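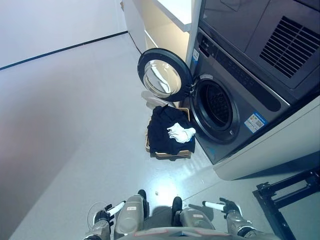
The washer and dryer in our Skarstead laundry room

Home | About us | Services | Contact

About Skaltach

Skaltach is a small laundry service in Skarstead. We began with 2 machines in March and today we wash for more than 59 households. Dark clothes are always washed apart from the white ones, and we fold everything by hand. Laundry which is brought before 9 in the morning is ready the next day at 16:00. We also collect bags in Gidey, please write to us first.

Share 21 | Comments 2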